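Unloading and Sorting in a Shared Laundry Room

Group members: Ruairi Buchanan, Athina Antoniadis, Ilona Jakab
Supervisor: Erzsébet Dobos

1. Background

The laundry room at the Szalai residence serves 300 students. Complaints about it are mostly of one kind: clothes left in the machines after the wash has ended, or small items forgotten when the load is taken out. Our project looked at the second problem. We wanted to know where in a front loader things get left behind, and whether a short change in routine would help.

We worked in the room through February, mostly in the evening, when it is busiest. Residents were told about the project by a notice on the door and could ask us to leave their load out of it.

2. The machine

All our notes refer to front loaders with a round door that opens to the left. The opening has a gray rubber gasket, and the drum behind it is stainless steel with rows of small holes. The latch is on the right side of the opening. With the door fully open there is plenty of room for both arms, but a person standing upright sees mainly the upper part of the drum. 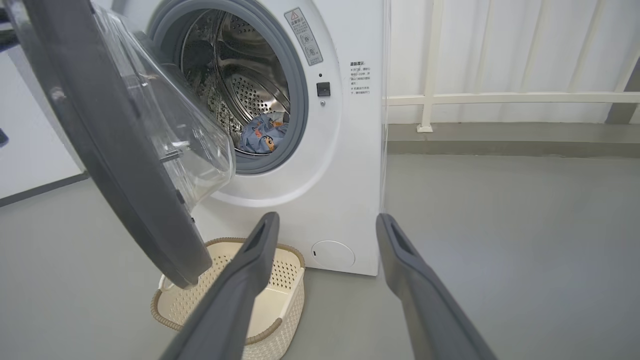

Fabric tends to settle low, against the bottom of the gasket. Large items such as sheets and pajama pants are easy to find there. Socks and washcloths are harder, as they can slip into the fold of the rubber and stay hidden until the next load.

3. Routine tested

We asked residents to follow 4 steps:

Open the door all the way before reaching in.
Take out the large items first and put them in the basket.
Turn the drum once by hand and look up as well as down.
Run two fingers around the inside of the gasket.

Ilona Jakab timed the routine with a stopwatch. It added less than a minute to unloading. Most people did the first two steps already. The last one was new to nearly everyone, and a few did not like touching the rubber when it was damp.

4. Limits

We only watched people who agreed to take part, and they were probably more careful than usual. We did not look at top loaders or at the dryers. Ottó Bognár, who manages the building, has since put the steps on a card by the detergent shelf, but we have not checked whether residents read it.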